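Laundry tips from the robot club

When our students at Olness signed up for the household chores challenge, I figured I would be the one learning about robots. I did, but I also came away with a whole notebook of laundry habits that work just as nicely for people! Aldo Palumbo, who coaches the Kandside team, let me share my favorites.

1. Open the door all the way first
Swing it wide before you pick up a single sock. A half-open door catches an elbow every time, whether the elbow belongs to a ninth grader or a gripper. 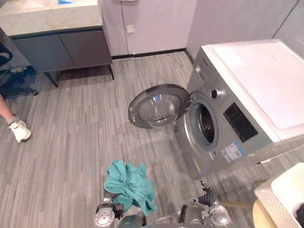

Go one piece at a time if you're teaching a beginner (my own kids included). It feels slow, but you'll catch the tissue in the pocket, and each team gets 8 minutes per round, so there's room to be careful.

2. Mind your sleeves
Anything loose near the arm joints gets smoothed and checked before the power goes on. At home, push your own cuffs up past the elbow before you reach into the drum.
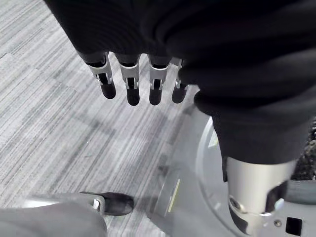
Our students write every snag in the club log, and they are up to 517 entries, bless them. Dark fabrics come up again and again, so shake those out well and turn them right side out.

3. Give the basket a seat
Bending to the floor gets old fast. A sturdy chair beside the washer puts the basket at a much friendlier height.
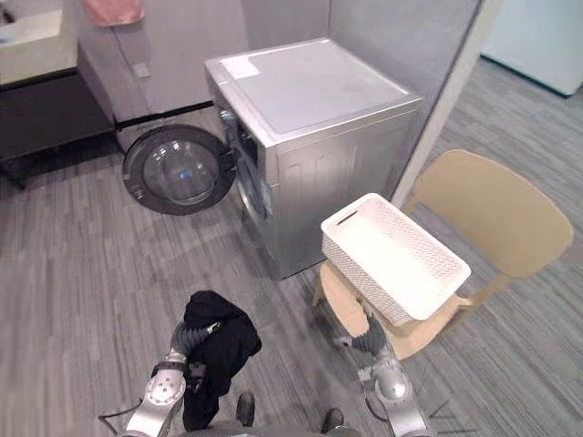
4. Feel around the gasket
Run a dry cloth around the rubber fold when the load is out, and leave the door ajar for a while.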